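November 27, 2023

I finally got the entry corner sorted out over the long weekend, so this page is all about coat racks and the piles that grow under them. If your coats live on the backs of chairs, as ours did from September on, you might find something useful in it.

First, empty the rack completely. I know, I know! But you can't judge a rack with nine jackets on it. Mine had been wobbling for months and I blamed the floor, when one peg was loose and the base had never been tightened since I put it together. It took me longer to find the right screwdriver than to do the fixing.

**Loose pegs.** If a wooden peg spins in its hole, pull it out, scrape off the old glue with a butter knife and let everything dry. A little wood glue on the end, push it back in, wipe the squeeze-out with a damp rag and leave it overnight. If the hole has gotten too big, wrap the end of the peg with one turn of cotton thread before you glue it. I used Kolev glue from the hardware store, but any ordinary wood glue will do the job. Don't hang a thing on it until morning (I did, and had to start over).

**Wobble.** Tighten the base screws first with the rack lying on its side. Stand it up, rock it, and see which foot lifts. A felt pad under that foot fixed mine - two pads stacked, to be exact. The Remier ones come 30 to a sheet and stick better than the tiny ones that came in the box.

**Rough spots.** Sweaters snag on the tips of wooden pegs more than you'd think. Go over them with 400 grit paper, just a few passes, and rub in a bit of furniture wax. My old Flura tin is nearly empty, so now I'm on the hunt for another.
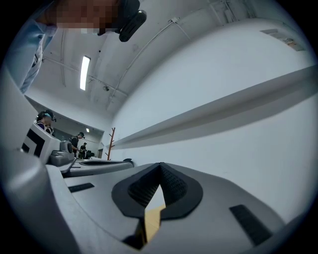
*A wooden coat rack with thin, branching pegs, standing back there right of center.*

I love a rack with branching pegs because they're a nice spot for scarves and hats, but thin pegs do need a little thought. Heavy winter coats go low and close to the post. Then spread them around, one on each side, so the whole thing doesn't lean like it's had a long day. Bags are the real trouble. A full tote pulls harder than a parka, and I've moved all of ours to a hook screwed into the wall.

As for how many coats, I've got a rule now: two per person on the rack, and the rest in the closet. When somebody brings out a third, one has to go back. It works about as well as any rule in this house, meaning pretty well until it snows.

Under the rack I keep a boot tray. Mine is a Juvis, 31 inches long, and it fits three pairs if nobody kicks theirs off sideways. An old towel in the bottom catches the slush, and I throw it in with the kitchen rags on laundry day.

Oh, and check the pockets before you put anything away for the season! I found a grocery list, two dried-up pens and the spare mailbox key I'd already paid to replace.

Next up is the mitten basket. I have bought clothespins.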